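From: Ditte Ladefoged
To: Zaidi toy library list
Subject: Re: [zaidi] green shape block, pieces?

Nghĩa Tô wrote:

> Hi all, sorting the puzzle shelf before the March swap and I've got the
> green shape block back with an empty bag tied to it. Does anybody know
> how many pieces it's supposed to have? The card in the box only says
> "shape block, green, 2 and up" and the catalog number, 2,302. I'm inclined
> to put it in the giveaway bin unless someone has the pieces at home. Also
> is it one of the Cestness ones or one of the Zurniver ones? They all look
> alike to me.
>
> Nghĩa

Oh no, please don't put it in the bin! My youngest had that block for two loans in a row and it was the only thing that kept him at the kitchen table while I cooked. I'd be really sad to see it go, so let me at least try to help.

I can't swear to the maker (I always thought Cestness, but I've been wrong about that before, see the whole stacking cups business). The pieces I can help with, though, because you can work the whole list out from the holes. 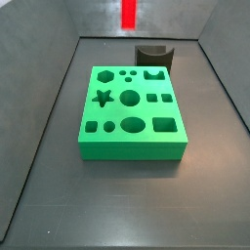
The green block, no pieces in.

So it's thirteen holes, and if it's one piece per hole you want thirteen pieces. The easy ones to look for are the star, the hexagon and the big circle that goes in the middle. Then there's a wide oval, which I'd bet money has ended up in somebody's play food as a potato. The three little round holes in a triangle are where the pegs go, and those are the ones I'd expect to be gone for good, they roll under everything. There's one more small circle up front, so don't mix that up with the pegs.

The two little squares next to each other drove us nuts. I honestly can't remember if they're the same size or if one is a hair smaller, so try both ways before you decide you've got the wrong piece! There's a small square with rounded corners too, over in the front left, and a bigger rounded rectangle at the front right. And last, the back right corner one, a rectangle with an arch sort of bitten out of it. If you find a piece in the tub that looks like a little bridge and you can't think what on earth it belongs to, try it there first.

I'll check our couch tonight. Could everybody who's borrowed from the puzzle shelf this winter do the same? Especially the bottom of the bath toy bucket, that's where our hexagon lived for a month.

If we come up short, my vote is we keep it anyway. A kid who's 2 doesn't care if the star is missing, mine mostly filled the holes with raisins. (I washed it, I promise.) My brother-in-law has a scroll saw and some scrap wood and he says he could cut new ones if somebody traces the holes onto paper for him. Flostgate sells replacement pegs by the bag, but it's 80 in a bag and I don't know what we'd do with the rest of them. Maybe the pounding bench could use a few?

Nghĩa, when you get a minute, could you lay a sheet of paper over the top and rub it with a crayon? That would give him the outlines at the right size. He'd need the depth of the holes too, and I never measured that.

I can pick up the rubbing any morning after 9, or just stick it in my pigeonhole. And if the block needs a shelf to hide on until then, it can come live with us again, we've missed it.

Ditte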